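Coffee service moves to the front room from January

The coffee corner on the second floor of the Brandix building closes after today, 2018-12-21, and will not reopen after the holidays. The space goes back to storage. From the first working day in January, coffee for visitors and for the meeting rooms will come from the small kitchen behind the front room.

The kitchen has been open since July for staff use, and in that time it served 1,682 cups. Most of those were black coffee. Tea accounted for less than we expected, so we have cut the tea order and kept two kinds, one black and one mint.

Cups are carried out on the ribbed gray trays. The old flat ones have been retired. A cup slides less on the ribs, and the raised rim catches it if it does. Please hold the tray at both sides and keep it level, particularly on the tile. 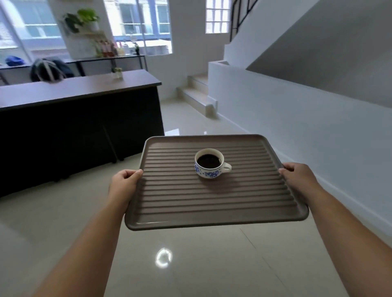

Saucers are available on request but are no longer put out as standard. We own 60 cups and only 31 saucers that match, and the leftover saucers from the Stöckli set are too small for them. If you are hosting guests and want saucers, say so when you book the room.

Bookings go through Pultix as before. Choose "front room kitchen" from the drop-down list and enter the number of cups. Orders for the morning should be in by four o'clock the previous afternoon. The Kurkusia room is the farthest from the kitchen, so allow a few extra minutes there.

Used cups go back to the kitchen on the same tray and not on the reception desk. The trays can be wiped with a damp cloth, but coffee dries in the grooves and then needs a brush. There is one hanging by the sink.

The upstairs machine will be offered to staff in the new year. It needs a new seal. Details will be in the next issue.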